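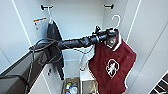 4.2 Where garments are hung in narrow closets

The second part of the Pridgate survey concerns small closets with hanging points fixed directly to the wall. Such closets are common in rented rooms, but the literature on home storage says little about them. Most earlier studies, including Todorova, consider the full-width rail, on which hangers can be pushed together. With separate hooks the user must choose one place for each garment, and this choice is the subject of the present section.

We collected 2,971 hanging events in 163 homes. For each event we noted the type of garment, the hook which was chosen and whether the hook was already in use. A garment was counted as hung only when the hand had left the hanger. Garments laid over a door or a chair were treated separately (see Section 4.4).

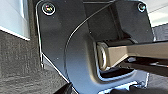 The hook nearer to the hand was preferred for light garments such as sleeveless tops and shirts. For jackets and coats the result was less clear. In 30 homes the jacket had a fixed place, and the members of the household kept to it even when another hook was easier to reach. We did not ask the reason during the visit, and the later interviews gave very different answers.

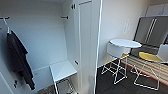
Figure 11. Open closet with stool, Zirnau room.

The free height under a hanging garment also has an influence on the choice. Long garments need this height, while the floor of a small closet is often wanted for other things. In Figure 11 a black jacket hangs along the left side and its fabric falls nearly to the lower part of the view, while a small white stool stands in front of the low ledge. An arrangement of this kind leaves the long garment at the side and keeps the stool within reach. Where the long garment was hung in the middle, users had to move it before they could take out what was stored behind. Damus reports a similar difficulty for shoe storage, although the closets in that study were deeper than ours and had sliding doors.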